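Section 4: The Odds Bin

4.1 What it is for

Every household and workshop that takes delivery of the Mistitari sorting bench ends up with an odds bin. You may call it something grander. It is the large metal bin with the sloping walls, and it takes whatever has no place of its own: toys, small tubs, things with a join where another thing used to be. The guide to the drawers is in Section 3. If you skipped Section 3, your odds bin will be rather full.

4.2 Before you start

You will need:
the bin
the bench, assembled as far as step 11
a soft cloth
the four felt pads from the small bag marked Istent
a second person, preferably one you are on good terms with

CAUTION: The empty bin is heavier than it looks and has corners. Carry it with a hand under each end. Do not carry it by the rim, however much the rim seems to invite it.

4.3 Placing the bin

1. Wipe the bench top. Crumbs under a metal bin will scratch the wood, and you will blame the bin.

2. Stick one felt pad under each corner of the bin. Press for the time it takes to read this step twice.

3. Lift the bin onto the bench with your second person. Agree beforehand who is saying "down".

4. Push it back until there is a hand's width of bench showing at the front. You will want somewhere to put things while you decide about them.

5. Straighten it, if you care. The bin works perfectly well at an angle. Selma Nedeljković, who drew up the original Molemden layout, insisted on square, and the rest of the office has been nudging it crooked ever since.

NOTE: If the bench stands on carpet, check it for wobble again after a week. Carpet settles under the feet at its own pace and rarely at all four together.

4.4 Filling the bin

6. Put soft and knobbly things in the middle and rigid containers towards the corners. A round tub left in the middle will travel about whenever the bench is knocked, and it will do so loudly.

7. Keep to a single layer. Once items start lying on top of each other you no longer have a sorting bin, you have a heap with sides.

8. Leave small figures where they can be seen from the front. They slip under everything else and are then declared lost, usually at bedtime.
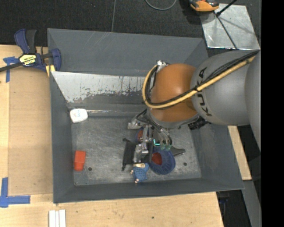

Do I need to line the bottom of the bin?
Leave it bare. A liner rucks up, small items get beneath it, and the floor of the bin is meant to take scratches.

9. Stop when the bin weighs 4 kg. The bench will hold a good deal more, but you will have to lift the bin down again one day, and you may be older by then.

CAUTION: No liquids, no batteries, nothing that was recently food. Tubs go in with their lids on or not at all.

4.5 Emptying the bin

10. Take out the corner items first. They come away cleanly and give you the feeling of getting on.

11. Work through the middle from the largest object down. Anything you cannot name goes on the strip of bench at the front until somebody claims it.

12. Give unclaimed items until the end of August, or whatever month you find merciful. Kazimír Jelínek in our spares department has kept a tapered grey piece of something for three years and is still hopeful. We do not recommend his method.

13. Wipe the sloping walls from the top downwards. Dust gathers where they meet the floor, and a dry paintbrush gets it out of the seam better than the cloth will.

NOTE: Light scratching of the bin floor is normal wear and is not covered by the guarantee. Dents are not covered either, but we do like to hear how they happened.

4.6 Spare parts

Replacement bin: part 1370
Felt pads, set of four: part 273
Nägeli bench wax, 500 ml: from your dealer

Section 5 deals with the lid, which is sold separately.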